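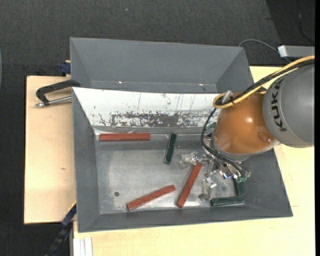
Re: Picking blocks out of a metal bin, and how are you holding the bin down?

Trovside Shared Workshop list, March
Posted by the back-bench group

Hello all, and hello especially to whoever wrote from the Evum garage, whose message I have read several times over with a cup of coffee and a great deal of fellow feeling. I meant to answer the same evening and then the bin ate my week. I'll put your message in first so that people who joined the list lately can follow along, and then I'll try to take your questions in order, although I know myself well enough to promise nothing on that score.

> Hi Trovside folks,
>
> I'm building a small picking setup at home, a little tabletop arm
> with a three-jaw hand I printed, and I've been trying to get it to
> take wooden blocks out of a bin. On a bare table it does nicely. As
> soon as I put the blocks in the bin it all goes downhill. The hand
> bumps the walls, the bin scoots across the table, and then every
> position I taught it is wrong by however far the bin moved.
>
> I've tried rubber feet and I've tried double-sided tape. The tape
> held for 4 runs and then let go in the middle of the fifth.
>
> What do you use to hold yours down? Also, do you have trouble with
> the fingers getting stuck when a block is lying along the wall? And
> did you choose your block colors for a reason or is that just the
> paint you had?
>
> I'd love to hear anything you've learned, the dull parts too. I can
> trade a box of spare servo horns for good advice.
>
> Thanks from the Evum garage

First of all, keep your servo horns, or bring them to the next open evening and we'll put them in the drawer with all the others. You're very welcome to the advice either way.

Holding the bin down

Clamps, clamps, and then one more clamp when you think you're finished. We went through the same rubber feet and the same tape as you did (I could have written that paragraph of yours myself!) and what we settled on is a plain wooden board that comes out past the left side of the bin, with a black C-clamp up near the corner pulling the two together, and blue clamps along that same side to help it. It looks like something you'd do on a Sunday to glue a chair. I was sure we would replace it with something nicer, a proper bracket with bolts through the tabletop, and I even drew the bracket, and the drawing is still pinned up by the kettle.

A few things about doing it this way that I wish I'd known earlier. Put the clamp screw on the side away from the arm. We had ours on the near side for a while and I spent an entire evening watching a cable try to get itself hooked on the handle. Snug the clamps up in turns, a little on one and then a little on the other, or the board creeps while you tighten and you end up with the bin sitting a hair crooked. And once it's tight, draw around the bin with a soft pencil right there on the tabletop. If somebody leans on the bin while they're sweeping up, you can see at a glance whether it moved, and you can push it back to the line and carry on without teaching everything over again. A pencil line has saved me more time than any piece of software we run.

The bin itself came from the scrap pile at Ehlers, the sheet metal place out past the feed store, and they let it go for very little when I said what it was for. Go and ask at your own local shop before you buy one new. Sloped sides are kind to you. Straight-sided tubs are miserable for a hand with any width to it, and with flared walls you have some room for the knuckles when the fingertips are down at the bottom. Don't worry over scuffs on the floor of it. Ours has plenty, and a little round hole too, and the blocks don't care.

About the wall problem

Now this is the part where I have to confess we haven't solved it either, we've just made friends with it. The Clesus hand (that's what we call ours, after the name on the crate the first parts were stored in, so please don't go hunting for it in a catalog) has long fingers with little metal joints, and it likes to come at a block from above with the fingers spread. Out in the open that's fine. Against a wall, one finger wants to be exactly where the metal is, and you can guess which of the two gives way.

What we do now is try a nudge first. The hand goes down beside the block, fingers mostly closed, and pushes it a short way toward the middle before trying to pick it up. It's slow and it looks a bit sheepish, but it's gentle on the fingers. You'd need to keep the push short. Mine was too long to begin with and I was simply moving the block from one wall to the other and back again, which was very funny for the people watching and less so for me.
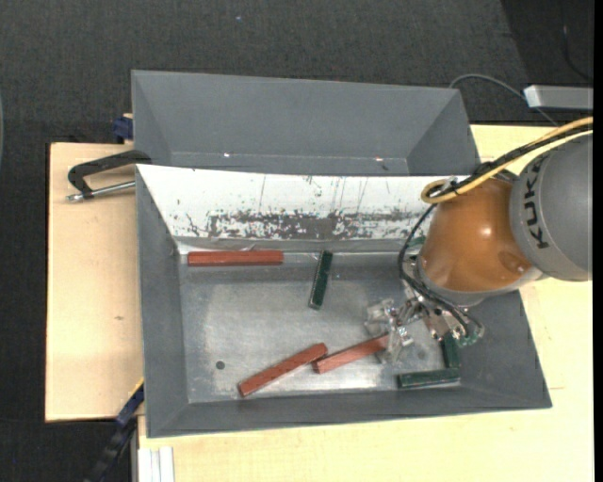

Layouts are what I'd spend my time on if I were starting over where you are. I used to shake the bin and take whatever came, and it felt fair and scientific, but I could never say afterward why one run had gone well and the next one hadn't. Now we lay the blocks out by hand to ask a particular question. Look at how the two slanted red ones meet, the end of one touching the next one along, very nearly making a single long stick. A camera that goes by color alone will happily tell you that's one big block, and then the hand goes for the middle of it, where the middle is a joint between two things. Try that one early! It will teach you more in an afternoon than a week of shaking. The other arrangement I'd copy is the green pair down near the fingers, one lying flat and another close above it, so that picking either one means being polite to its neighbor. And do leave one up at the far side near the white piece, the way our lone red one is, so you always have a reach included and don't end up with a setup that only works in its favorite corner.

That brings me around to your color question, and the answer is a little of both. The red and the green were what we had. We kept them after we found that both stand out well enough against a light gray floor, and that a dark green block in the shadow of the hand is a good hard test for the camera. If you're choosing fresh, I'd say pick one easy color and one awkward one. Use flat paint if you can get it. Glare off shiny paint gave us false edges under the overhead lights, and I blamed the code for that for far too long.

Somebody at the last open evening asked about the white sloped piece in the bin, so I'll answer for everybody. Yes, it needs a wash, or at least a wipe. No, please don't take it out to wash it without saying so on the list, or the person running that night will have a different bin from the one they set up for.

Cables, which you didn't ask about

You said the dull parts too, so you have only yourself to blame. Give the cables more slack than looks tidy. On our arm the yellow one goes up and over the wrist in a big lazy loop and the black ones hang down toward the hand, and visitors always want to tie it all up neatly. We did that once. The wrist turned, the bundle pulled tight, and a connector came out in the middle of a run. Let it loop. Before you start anything long, drive the arm slowly by hand to every corner of the bin, and then to every corner again with the wrist turned the other way, and watch the cables the whole time and never the blocks.

As for how long is long, I set myself a target of 300 tries for each layout before I'm allowed to change anything, and I'll admit the temptation to fiddle after a bad stretch is awful. I keep a paper notebook next to the keyboard with a line for each try, and one word for what went wrong. My words are "wall," "slip," "pair," "blind" and "me." That last one is for when I've bumped the table or forgotten to put a block back, and it comes up more than I'd like. When the notebook says "wall" over and over, you know where to spend your next evening.

If you want to come and try your printed jaws in our bin, you'd be welcome any time the workshop is open, and I can have the C-clamp loosened and your own tub in its place before the kettle boils. Bring the blocks you're having trouble with. I'd like to see how three jaws do on that touching pair, as I have a suspicion they'd be better at it than our fancy fingers, and I'd rather find out from you than go on wondering. I'll be at the back bench from 5 o'clock on open evenings and usually stay later than I ought to.

One favor while I'm writing. If anyone on the list has changed fingertip pads on a hand like ours and found a rubber that doesn't pick up dust, please say which kind and where you got it. I've got scraps of bicycle tube cut and ready to try, and I would gladly leave them in the drawer if there's something better.

All the best from the back bench, and good luck with the tape until you find a clamp

Contact the list keepers | Copyright Trovside Shared Workshop | Back to top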